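Care of Kitchen Worktops and Drawers
Dradetti Residents' Handbook, Sheet 24

Residents are asked to keep fitted kitchens in sound order throughout the tenancy. Most of the damage recorded at inspection results from ordinary use, and a modest weekly routine will prevent the greater part of it.

Oiled timber worktops should be wiped along the grain with a well-wrung cloth and dried at once. Standing water around the tap is the most frequent cause of black staining. Where a stain has formed, sand lightly with fine paper, remove all dust and apply two thin coats of oil, leaving the surface overnight between coats.
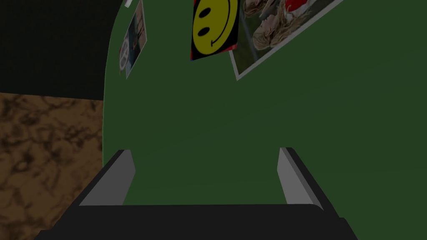
How often should an oiled worktop be treated again?
Twice a year is sufficient in most kitchens — once in March and once in the autumn — with an additional coat beside the sink if water no longer forms beads on the surface.

Drawers that stick should be emptied and lifted out. Brush crumbs from the runners, wipe them with a dry cloth and rub a plain candle along any wooden edges. Cooking oil must not be used, as it hardens and collects dirt. Loose handles are to be tightened by hand with a screwdriver; powered drivers tend to strip the thread.

Oily cloths must be laid flat outdoors to dry before disposal. They can catch fire if left in a heap.

Replacement runners for kitchens in Åberg House may be requested from the Flastus stores counter, quoting part 3884. Requests received before 3 p.m. are normally passed on the same day.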